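4. Living with the Kit

4.1 What arrives and how we set it up

We bought the Zaltix two-arm kit through the ordinary web shop, at the ordinary price, and the company had no part in the writing of this paper. The kit comes as two arms, a mounting rail, a wrist camera for each arm, the control board with its wiring, and a license for the Sellura recording software, which is sold under its own name but is hard to buy on its own. The extrusion for the booth is extra. We paid $1,130 for the bars, brackets, and fasteners, and although we grumbled at the time, we would probably spend the money again, for reasons we will come to.

The printed guide is friendly and well drawn up to the page where the arms go onto the rail, and then it hurries. Our first attempt had the left base a little too far inboard, so that the two grippers could meet easily in the middle but the left arm folded up on itself whenever it had to work close to the rail. The guide gives one spacing and says it suits most users. We moved the left base outward twice before we were happy, checking each time with the reach test described in Section 3, and we would encourage anyone setting up the same kit to leave the plate bolts just finger-tight for the first afternoon and move the arms through their range by hand.

Cable routing deserves a paragraph of its own, and it gets none in the guide. The corrugated conduit has to be long enough to follow the arm at full stretch, and that leaves a generous loop over the top when the arm is folded. We let the loop stand up in an arc and held it down with small cable ties at the links. An early version with the ties pulled tight looked much neater and gave us a run of dropped camera frames that we spent most of a Sunday blaming on the software. Once we loosened them the problem went away, and we apologize here to the people at Sellura, to whom we had already written a rather stiff message.

4.2 The booth and its surfaces

We wanted the booth to look like somewhere. A good deal of tabletop manipulation data is gathered against a plain backdrop, and a policy trained on it can become surprisingly unhappy when it meets a patterned tablecloth. Our walls are therefore papered and our floors are swapped between sessions. The paper used in the garden sessions has large gray grasses and reeds on a pale speckled ground, and it is paired with a reddish-brown floor in a marble pattern. Figure 3 gives a fair idea of how busy this gets once the objects are in. There is a potted artificial plant with orange flowers toward the back, a work glove lying flat, a small hand tool with a pink handle, and storage hung on both side walls. The item being worked on at that point is the bunch of keys, with its green and blue tags, on the floor in front of the left gripper.

The keys were our favorite object and also our most troublesome one. They change shape every time they are put down, the ring may lie flat or stand a little proud, and the tags are soft targets that a person would grab without thinking. The task, as we wrote it for our operators, asks for the keys to be picked up by one arm and passed to the other above the floor, with neither arm touching the walls. It is one of 14 tasks in the set, and it is the one visitors always ask to try.

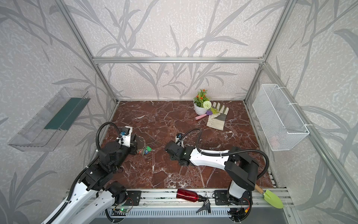 Over the whole study we recorded 2,165 episodes, of which 475 belong to the key task. The large share was a deliberate choice. Passing an object from arm to arm is the main thing a buyer gets from a two-arm kit over a single arm at half the money, and we felt that a review which spent most of its time on one-handed picking would be unkind to the product and not much use to the reader. Operators drove both arms at once with the pair of hand controllers in the kit, and an episode was kept whether or not the keys ended up where they were supposed to, with the outcome marked by a second person afterward.

What we learned about the grippers can be said briefly, though we will not quite manage it. The stock pads are smooth and a bit hard. They hold a rigid handle nicely, and they hold a fabric glove nicely, but a thin metal key seen edge-on is another matter, and operators soon fell into the habit of going for the tags or for the ring. We bought a set of softer Meesuk pads in October and fitted them for the second half of the work. The change was welcome, and every operator preferred the softer pads by the end of the first hour, but they wear at the tip and they are slightly thicker, which means the gripper must be calibrated again with the closed position reset. Sellura has a page for doing this. It is three menus deep, and the kit would be pleasanter to own if it were on the front screen.

The wrist cameras were better than we had expected at the price. With the two grippers close together, each camera tends to have the other gripper in view, and this turned out to be valuable to the operators, who leaned on those views heavily in the last stretch before a handover. The bracket is the weak part. It is short, it is held by very little, and a bump against the floor can turn the camera by a degree or two without anybody noticing until the recordings are reviewed. We now run a quick alignment check before each session, using a printed card laid on the floor at a marked spot, and we would like to see Zaltix put such a card in the box.

4.3 Moving the rig to a second site

One of the claims made for the kit is that it can be carried to a new room and be working again the same day. We tested this by taking it to our annex at Tultby. The claim holds, with some patience. Two people can lift the rail with both arms attached, provided the conduits are tied back first, and the booth comes apart into side panels if you have been sensible about where you put the brackets. We had not been entirely sensible. The diagonal bar on the right side had to come off completely, and it took longer to put back at the correct angle than all the rest together. This is where the money spent on proper extrusion paid us back, as the slots let us correct small mistakes without drilling anything.

The recordings from the annex were made with the same objects and papers, but under different room lighting. We treat them separately in Section 5, where the key task is compared across the two sites and the two kinds of gripper pad.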